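Missing data option finally lands in Skarko

2019-07-24

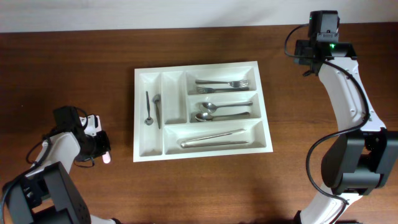
I've been waiting on this one since February, so forgive me if I sound a little giddy. The new release of Skarko came out this morning and it can finally do full information maximum likelihood for path models. Until now, if a respondent skipped a single item, the whole row got thrown out before the model was even fit, and you only found out if you read the line with the number of cases used (I admit I didn't always read it!).

I ran it on my old commuter survey before I'd finished my coffee. There are 2675 people in that file, and 264 of them left at least one question blank. The old version dropped every one of them. The new one keeps them all, and the standard errors on my two weakest paths came down a bit – nothing dramatic, but I'll take it. The model converged without any fuss, too, and that's more than I can say for my last try at this in Jestix.

Stella Muriithi, who wrote most of the new code, told me the hard part was the starting values. Her first attempt wandered off and never came back on models with more than seven indicators. She now fits a quick model on the complete rows first and starts from there, and you can switch that off if you want to supply your own.

A few things to watch. The option is off by default, so your old scripts will give the same numbers they always did. It won't work with ordered categories yet, and if you ask for both you get an error message that's pretty hard to read. Bootstrapped intervals are slow with it turned on – mine took long enough that I went and mowed the lawn. And the Darus plug-in that draws the path diagrams still prints the old sample size under the figure, so check that before you paste it into anything.

Stella says a fix for the diagrams is planned for version 3, along with import for Deng files. I'll post again when I've had a chance to try it on something with more than one group.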